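Talks & Notes | Home and Kitchen History

Speaker notes: A Short History of Drinking from Something Breakable
Nilville Local History Evenings, 12/8/21
Speaker: Margareta Oprea

(Notes to self in brackets. Slow down! Raluca says I gallop.)

Opening

Good evening, everybody, and thank you for coming out. I want to start with a question. Think of the glass you like best at home. Not the most expensive one, just the one your hand goes to when you open the cupboard. Could you say where it came from? (Wait for answers. Really wait this time.)

Mine is a stubby little green thing that came from my aunt's flat, and I would run into a burning building for it. It has a bubble in the foot and it leans. I've been drinking out of it for most of my adult life, and it was trying to find out who made it that got me into all of this, so you can blame the glass for tonight.

I never did find out, by the way. But I found out an enormous amount about everybody else's.

Before the cupboard

For a very long time most people in Europe drank from wood, leather, horn, pottery or pewter. Glass existed, of course -- the Romans were blowing it in huge amounts and some of it was cheap enough for a tavern -- but for an ordinary household in the Middle Ages it was a rare thing to own. In a grand house you might not have had a glass in front of you at all. A servant brought it, you drank, and it went away again to be rinsed for the next person.

I love that detail. The table we think of as the proper old-fashioned one, with a row of glasses at each place, is really quite recent.

(Pass round the horn cup now. Remind the front row it doesn't stand up on its own.)

Venice, and everybody trying to copy Venice

In 1291 the Venetian glassmakers were told to move their furnaces out to the island of Murano. The usual reason given is fire, and that's fair enough in a crowded city, though it was also very handy to have all your experts in one place where you could keep an eye on them. By the middle of the 1400s they were making cristallo, a glass so clear that people compared it to rock crystal, and it must have been astonishing if all you had ever known was green or brown.

It was thin, too. You couldn't cut it deeply, so they pulled it and pinched it and twisted it while it was hot. The stems have wings! They have little serpents on them! Traian Jitaru lent me the catalogue that's on the side table, so please have a look in the break, but wash your hands after the biscuits.

England joins in

Now we get to lead. In the 1670s George Ravenscroft was working on a clear glass in London, and his early pieces had a nasty habit called crizzling, where the surface goes cloudy with a net of tiny cracks. Adding lead oxide helped to cure it. What he ended up with was heavier and softer than the Venetian sort, it threw the light about beautifully, and it rang when you tapped it.

(Tap the glass. Then tap the jam jar. Let them hear both, and don't talk over it.)

The English stem of the next few decades is my favourite of all. Big solid knops, like something off a bedpost, and a foot you could trust. Then came the air twists, with a spiral of air drawn down inside the stem, and then the white twists, and if you've never looked at one of those under a good lamp you have a treat waiting.

You'll often hear that stems got lighter after 1745 on account of the excise, which taxed glass by weight. I used to say so myself. Marit Engström put me right on this after my last talk, very kindly and at some length: lighter stems were already in fashion before the tax arrived. So I now say that the tax gave a push to something that was already rolling.

The Victorians lay the table

(Check the clock. If we're past the halfway mark, skip the finger bowls.)

The glass excise was lifted in 1845 and things got cheaper, and pressed glass was already coming out of iron moulds in great quantity. At the same time the way of serving dinner was changing. Dishes came one after another, each had its own wine, and each wine had to have its own glass. Hock got a coloured bowl, often green. Claret got one size, sherry another, and champagne got that wide shallow saucer which is a lovely thing to hold and a terrible thing to carry across a room.

I have here a page from a household inventory that Roxana Bogdan found tucked in a recipe book at the Arnard house sale. It lists 50 glasses. Six are marked "good", and nine are marked "chipped but will do". I can't tell you how happy "chipped but will do" makes me. Whoever wrote that was a real person with a real cupboard.

Colour comes back

Coloured drinking glasses went a bit out of favour with wine people, who quite reasonably like to see what they've poured. But at home they never went away. Cranberry glass, amber, smoky greys, those bright sets people were given as wedding presents and kept for visitors. If you've brought one along, do get it out at the end. I'm not a valuer and I won't tell you what it's worth, but I'll be thrilled to look at it.

Looking after them

Three quick things, as I always get asked. Hold the bowl when you dry it, and never twist the foot and the bowl against each other. Keep old lead glass out of the dishwasher. And don't leave port standing in a lead crystal decanter for weeks on end -- pour it, enjoy it, put the rest back in the bottle.

Questions, then tea. The catalogue stays on the side table until we lock up.
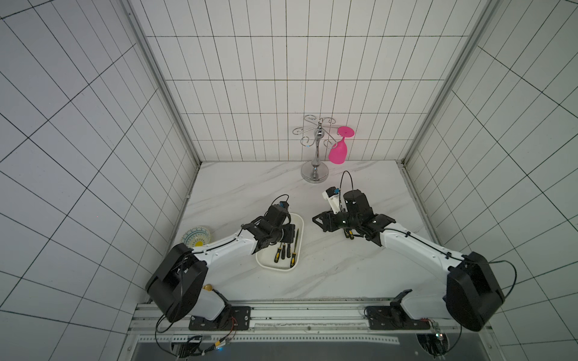

One more thing if there's time: the horn cup needs to come back to me before anybody leaves, and Raluca Ghiță has the sign-up sheet for the April visit to the Chaimongkol collection. It's a small place and they let you handle things, so put your name down early.

Recent talks
Buttons, Hooks and Eyes
The Stornex Biscuit Tin and Its Many Lives
What Was in a Nilville Larder
How to Read an Old Recipe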